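Building blocks, tilted rooms and a better guess

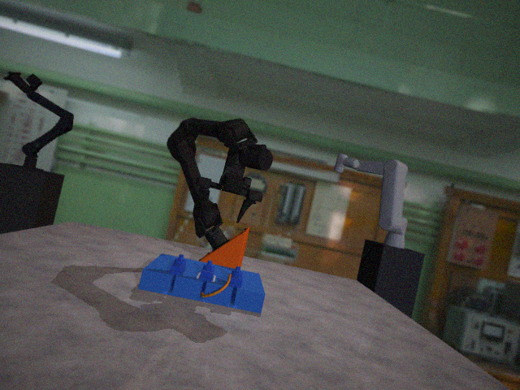

The orange wedge on the blue block in simulation, with the gripper just above.

If you've walked past the Pronell lab lately and heard cheering, it was over a toy brick. Vibeke Kárason and Mwangi Kirui have been working since April on a method they call Dostberg, and the first proper results are in - and they're lovely!

The problem is an old favourite. You train an arm to stack and unstack parts entirely in simulation, it behaves beautifully, and then you shift the viewpoint a little and it reaches for thin air. The usual cure is to throw in more random colours, more random lighting and more computer time. Mwangi wondered if the policy was learning the wrong thing to begin with, using the edge of the table as a kind of ruler and judging every grasp against it.

So Dostberg tips the whole room. Each training run gets its own slant, walls, ceiling, table and all, while the task stays the same. The policy is also asked to make a second guess along the way: where the part it wants to pick up sits relative to the part underneath. That guess is thrown away once training is finished, but it seems to push the network into paying attention to the parts themselves.

They tested it on 112 layouts the policy had never met, all in simulation. The older method failed on 23 of them. Dostberg failed on 9, and 7 of those were wedges, which are a pain for anyone with two fingers and no flat side to squeeze. Vibeke has a soft spot for the wedges and has been replaying those failures over and over (ask her about the sloped face and clear your afternoon). Her hunch is that the fingers close a touch too high, where the part narrows, and the next round of training will reward a lower grip.

Bjarke Frandsen rebuilt the simulated room for the project, cabinets and louvres included, so the backgrounds would be as cluttered as a real workshop. It slowed rendering down more than he'd hoped, and he's now trimming the shadows to get some of that time back.

Tests on a real arm come next, once the bench at Mikkelsen is free. Mwangi is keen to see how much of the gain survives real friction, and he's not making any promises.

The training code and the full set of test layouts are on the shared drive under Dostberg. If you have odd-shaped parts you'd like added, send the models to Vibeke - wedges especially welcome.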